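Wrist camera only, no overhead view: caddy removal results
Forum > Manipulation > Methods and results

akruger
Posted 16th September, 9:12 am

We finished the second round of the Skudside disassembly trials last week and I said I would put the numbers here before they go in the report.

Short version of the method. The task is approaching and taking a drive caddy out of a desktop machine that has been opened on the bench. In round one the policy got two views, one fixed overhead and one at the wrist. In round two we dropped the overhead view completely and trained on the wrist view plus joint positions and finger opening. Same arm, same fingers, same demonstrations. There are 247 of those, all teleoperated, collected in April by Siham Ghanem and me.

Each condition got 30 test runs. With both views we had 13 successes. With the wrist view alone we had 30 starts and 21 successes. A success means the caddy is lifted clear and set down in the bin without a drop.

I expected the wrist-only version to be worse. My reading is that the overhead view was hurting us. The lamp moved a little between collection and testing, and the slatted platform reflects a lot, so from overhead the bright patches ended up in different places than in training.

nigam_a
Posted 9:40 am

Interesting, but I don't think you can say that from this. You changed two things. Dropping a view also makes the input smaller, and with 247 demos a smaller input could help no matter which view you drop. Did you run overhead only?

akruger
Posted 9:58 am

No. Overhead only can't see the gap once the fingers are down, so we skipped it. I agree it would be a fairer comparison.

mthembu_bench
Posted 10:21 am

What does the wrist view look like on approach? When we tried something like this the fingers covered most of what we cared about, and the policy learned to stop short. Can you post one?

akruger
Posted 10:35 am

Sure. I picked one with the plate on the platform and the caddy-type part lying on it, near the back of the chassis. The finger tips are just below the black section of the body. You can judge the glare for yourself, it's strongest at the left ends of the slats.

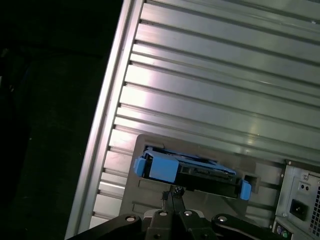

Wrist view, round two. Blue and black part on the plate, PC chassis at lower right.

We have plenty with worse glare than that one. The part itself stays readable because the blue panel is matte and the reflections are mostly on the metal behind it.

mthembu_bench
Posted 10:52 am

Thanks. That's more open than ours was. Your fingers are slim and you can still see both blue clips past them. We had wide pads. I'd be careful about telling people to go wrist-only without saying what the fingers are like.

vdm_marthinus
Posted 11:30 am

Agree with the last post, and I'd go further. I don't think this is a result about cameras at all. It's a result about your lamp. If you had fixed the lamp position, or put a sheet of gray card over the slats, I would bet the two-view policy gets back up to where the wrist one is.

Nobody running a real recycling line would leave a shiny slatted surface under a part they need to find.

akruger
Posted 11:47 am

The platform is what the Drindberg site has, so we kept it on purpose. Card would wear out in a shift with those edges. The lamp point is fair. We logged its position in testing but not during collection, so I can't tell you how far it moved. That was a mistake on our side.

siham_g
Posted 12:15 pm

I did about half of the demos, so a few details from that end.

The failures in the two-view condition were not all the same kind. Eight of the 17 were the arm going to the wrong spot on the platform before the fingers got anywhere near the part. The rest were slips at the clip. In wrist-only, all nine failures were slips. So dropping the overhead view got rid of the first kind and left the second kind where it was, nine and nine.

nigam_a
Posted 12:33 pm

That breakdown is more useful than the totals and should go in the report. It supports the glare story better than 13 against 21 does. With 30 runs each I wouldn't lean on the totals much.

Still want overhead only though. Even if it gets zero successes, you could count how often it goes to the wrong spot.

vdm_marthinus
Posted 12:41 pm

And a fixed lamp. Otherwise you have the same problem with a third row in the table.

anathi_z
Posted 2:06 pm

Has anyone tried random brightness patches on the overhead view in training? We did it on the Fevov sorting work and wrong-spot errors went down, but it took longer to train and the grasps got a bit sloppier. It was a different part and a bigger data set, so I'm not claiming it carries over.

akruger
Posted 2:29 pm

Not yet. It's cheap to try because we don't need new demos for it.

Plan for now: overhead only with the lamp clamped, then two views with the lamp clamped, then two views with the patches. 30 runs each, and we'll sort failures into wrong spot and slip like Siham did. I'll change the finger note in the write-up too.

vdm_marthinus
Posted 2:37 pm

Good. Rerun wrist-only with the lamp clamped as well.

akruger
Posted 2:44 pm

OK, that's four conditions. It will be the week after next before I have all of them.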